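Does it matter when you take your magnesium? A project report on food supplement labels and the people who read them

Second year, Nutrition and Consumer Health module
Submitted in December

Why I picked this

My gran has a kitchen drawer that rattles. It's full of tubs: magnesium, vitamin D, something with turmeric, a fish oil she gave up on because of the burps. When I started this module I asked her how she decides when to take them all and she said "with my tea, love, whenever the lid's already off". Which got me thinking, because most of those tubs have quite particular instructions printed on them (with food, away from meals, not with dairy, at night) and I wanted to know whether people read those lines, understand them, or follow them at all.

So that became the project. I narrowed it to magnesium in the end. My first plan covered every supplement sold in Weltby and my supervisor, Margareta Nedelcu, looked at it for quite a long time and then asked me how many hours I thought there were in a term. Fair point. Magnesium is sold everywhere, it comes in lots of forms, and the instructions really do vary from tub to tub, so there was plenty to be getting on with.

What I did

There were two parts. First, I read labels. I went round the chemists, the two supermarkets and the health food shop on Mullance Road and wrote down the directions from every magnesium product I could find. I ended up with 14 different products after taking out the ones that were the same thing in a bigger tub. I noted the form of magnesium (oxide, citrate, glycinate and so on), the amount per tablet, what the directions said about food and time of day, and any warnings.

Second, I ran a questionnaire. It went out through the college mailing list, the library noticeboard and the newsletter of the Predar walking club, which my aunt belongs to and which turned out to be the best thing I did all term – walkers love a questionnaire. In total 909 people opened it and 821 got all the way to the end. I only used the finished ones. I'd have liked to know what put the others off, but my guess is question nine, where I asked people to go and fetch the tub. If I did this again I'd move that to the end or make it optional.

I also kept a diary of my own for the term, taking a plain magnesium citrate tablet and noting down the time and what I'd eaten. This isn't evidence of anything and I haven't treated it like evidence. I did it because I wanted to know what it was like to try and follow the directions properly every day, and the answer is: annoying.

What the labels said

The first thing I noticed was how much the wording wandered. Most of the labels told you to take the tablets with food. A couple said nothing about food at all. One told you to take it "between meals or as directed", without saying who was going to do the directing. Several recommended the evening but gave no explanation, and the one that did try to explain only said it would "support your natural wind-down", and I honestly couldn't tell you what that means in a lab.

The amounts were confusing too. Some labels gave the weight of the whole compound in big type on the front and the amount of magnesium itself in small type on the back. Those are very different numbers! If you're buying citrate, only a fraction of what's in the tablet is magnesium, and the rest is the citrate it's attached to. I knew this from the module and I still got it wrong the first time I filled in my spreadsheet, and had to go back to the health food shop and stand there with my notebook again. The man on the till was very nice about it.

Warnings were better than I expected. Nearly every product told you not to go over the stated amount, and most told you to check with a doctor if you were pregnant or on medication. Fewer mentioned that magnesium can get in the way of some medicines being absorbed, certain antibiotics for one, so that you may need to leave a gap between the two. I think that ought to be on all of them. The leaflet that comes with the antibiotic usually says so, but who keeps the leaflet?

What people told me

I won't go through every question here (the full tables are in the appendix). The short version is that most people take their tablets when they remember. Breakfast was the favourite, bedtime came second, and there was a long straggly tail of "in the car", "when the dog's been out" and one "after Mass".

People were much better at remembering the dose than the timing. Nearly everyone knew if it was one tablet or two. Hardly anyone could say, without looking, what the label said about food. And when I asked why they took magnesium in the first place, the top answers were cramp and sleep, with "a friend told me to" not far behind. Very few said a doctor or dietitian had suggested it.

The answers I liked best were in the free text box. One person wrote half a page about her legs. Another said he had stopped reading labels when he started needing glasses for them, and that print size was the whole problem and I could stop my project there if I liked. He has a point. I measured the print on my own tub afterwards and the directions were 2 millimetres high, in grey, on a silver background.

What the reading says

I went through the papers on the reading list and a few more that Margareta lent me. My understanding, and I'm a second year so please take it in that spirit, is that taking magnesium with food mostly helps with the upset stomach some people get, especially at higher amounts. Forms that dissolve well, like citrate, seem to be absorbed better than oxide. On time of day I found very little to go on. If evening suits you and you remember it, fine. If morning suits you, also fine, as far as I could see. The thing that came up again and again was taking it regularly and not taking more than you need, and a lot of people get a decent amount from nuts, beans, wholegrains and green veg anyway.

I felt a bit flat about that for a week or so. I'd rather hoped for a grand answer about bedtimes. But Margareta said a dull answer is still an answer and to write it down as it is, so I have.

What went wrong

My sample is lopsided. Walking club members are mostly retired, mostly fit, and mostly the sort of person who finishes a form. The college list pulled in younger people but not many of them take magnesium. Parents with small children and people working shifts are almost missing, and I'd expect shift workers to have interesting things to say about "take in the evening".

I also asked a leading question. Question six began "Do you follow the instructions on the label", and of course people want to say yes to that. When I compared those answers with what they'd told me about food and timing, they didn't match up very well. I've kept question six in the appendix but I haven't leaned on it.

And I lost a week of my diary when I put my jeans through the wash with the notebook in the pocket. It was a Baumgartner notebook, the expensive sort with the stitched spine, and the spine came out of it beautifully. The pages, less so. 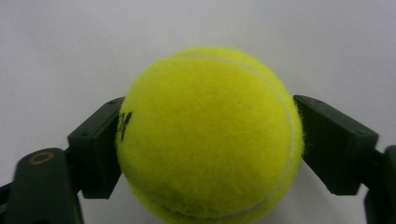
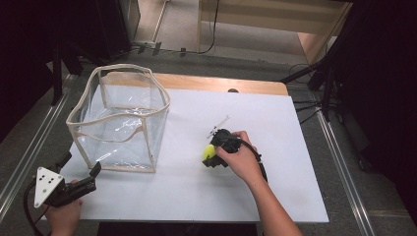
If I carried on with this

I'd like to test some different label layouts. Say you took the same directions and set them out three ways – as they are now, in bigger print, and as a little grid with a plate and a clock – and then asked people an hour later what they remembered. I think the grid would do well, but I thought bedtime would matter too, so we'll see. I've asked if I can take it on as my third-year project and Margareta has said yes as long as I leave all the other supplements out of it.

I'd also talk to a pharmacist much earlier. I only managed it in the last fortnight, and ten minutes at the counter cleared up more about the antibiotics question than two afternoons in the library.

Thanks

To Margareta Nedelcu for the loan of the papers and for crossing out most of my first plan. To the Predar walkers, every one of you, including the gentleman with the glasses. To the health food shop on Mullance Road for letting me loiter. And to my gran, who has read this report, says it's very good, and still takes hers with her tea.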